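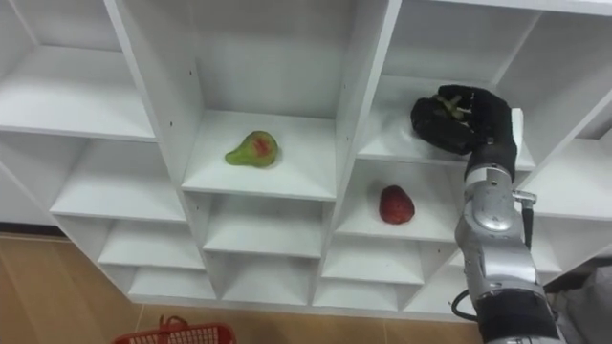 Gallery: the Hodeo shelf-picking kit at Kellbridge

Welcome to our gallery page, and thank you for stopping by! We have had such a lot of kind messages about the Hodeo kit since it went on hire in June that it seemed only right to show it at work, fruit and all.

For anyone new to us, Hodeo is the picking package we put together here at Prosum. You get the arm and padded hand, the white cubby shelving, a set of fruit to practise with and 2 days of setting up with Shota Furukawa, who is very patient and will happily stay for a cup of tea afterwards.

Fruit on the shelves
A green pear on its side, a red strawberry one shelf lower, and the black hand curled round something small and yellowish-green in the upper right. The red basket is down on the floor in front.

The weekly hire costs £119 and includes delivery from Kellbridge, a spare set of finger pads and help over the phone until 8 in the evening (5 on a Thursday, when Shota teaches). El Khatib look after our deliveries further afield, and they will carry everything up the stairs if you mention it when you book.

If you would like to try the kit before hiring, do ring and ask for a morning at the workshop. Bring your own fruit if you like, we love a challenge!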